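Rack work by arm: the service lead at Skiltumberg on what the Tadden package does

16 September 2026

Skiltumberg began taking orders in April for Tadden, a package that puts a robot arm in front of an equipment rack and leaves it to do the small jobs at the server face. Customers can buy the kit outright or pay for it as a monthly service. We asked the company's service lead how it is going.

"Most of what we get asked for is dull," she said. "Go to this bay, go to that button, do it at three in the morning. People don't want to drive out for that." 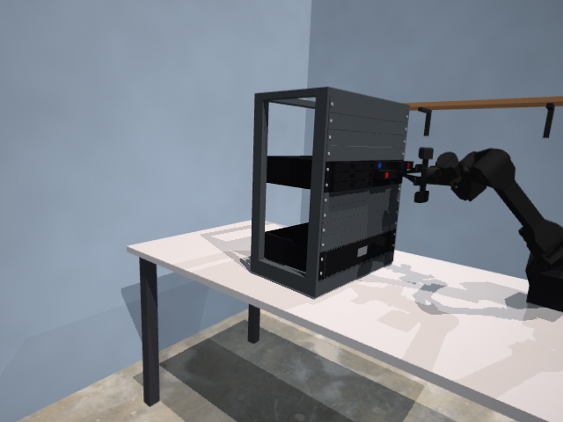 Every layout is built in simulation first. The customer sends rack drawings and a list of what is fitted, and the team works out where the base should stand.

"The base position is most of the job. Get it wrong and the elbow ends up where you want the wrist. We would sooner find that out on a screen."

The simulation stage costs £490 for a single rack. A second visit to the model, if the customer changes the equipment, is charged again. She accepts that this annoys people. "We've had complaints. Somebody has to redo the paths, so I can't see it changing this year."

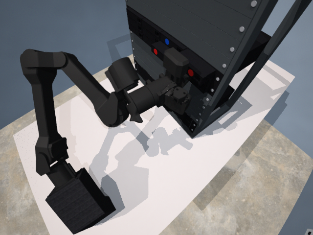
Reach is the other common question. Tadden is sold for racks up to 2000 mm tall, and the gripper needs clear space in front of the face. Modules that stick out are harder than flush ones, she said, and anything placed close to a corner post takes longer to plan.

Gornari, a hosting firm, has been on the monthly service since the spring at £1125 per rack. It asked for two changes: slower travel near the drive bays, and a log its own staff can read. The first is done. "The log is better than it was. I wouldn't call it finished."
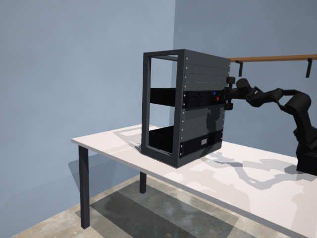

Simulated Tadden layout, robot arm at rack

She would not give a date for a version that handles cabling. "Cables move about. Buttons stay where they are. We'll sell the part that works."

Orders placed now go into the planning queue at Grewal, and drawings should be sent with the order form.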